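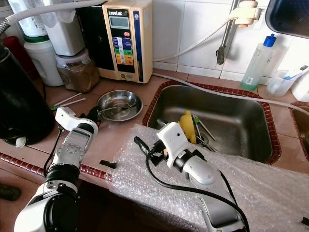 Both arms at the counter, left gripper toward the steel bowl.

Wulden / Notebook / Demos and Visits
Filed under: Bimanual, kitchen tasks

January 7, 2021

Demo day for the Voledine visitors, Santeri Suominen and Tineke Kramer. Sem on the operator station, Bushra logging, me talking. Task list as agreed by mail: utensil out of the dish, chopsticks to the side, utensils out of the sink if time allowed. Sessions capped at 15 minutes with a 2 minute pause for the wrist motors.

Bubble wrap over the front of the counter and the near side of the sink, as in the Willitden setup. It does its job on the tile trim but the right forearm drags on it when the elbow is low. Raise the elbow rest pose before the next visit. Tape did not hold well on the tiles.

Tineke asked about thin objects. Chopsticks lie almost flush with the tile and the fingers meet the grout lines first. Sem's approach is to come in at a slant and close slowly. Current limit on the grippers left at 300 mA for the whole visit. Santeri wanted it higher – declined with the kettle and the ionizer that close. 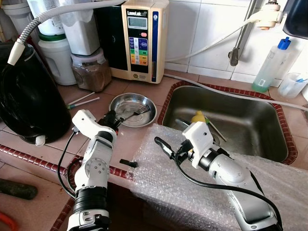 Fork in the dish, chopsticks to its left.

Notes on the workspace:
– Steel dish and steel sink both give highlights. Depth from the head view is poor on the rim.
– Cable loop on the left arm hangs down toward the counter. Shorten it.
– Small black part on the counter between the arms. Check against the finger spares.

Visitors took turns at the controls, 3 tries each. Main complaint was latency on wrist rotation. Bushra has the logs and will compare with the Meijer run.

Open: Tineke to send their utensil set in February. Godelieve wants a written risk sheet before anyone runs water in the sink.

Back to top | Wulden workshop notebook | Contact: Godelieve Verschueren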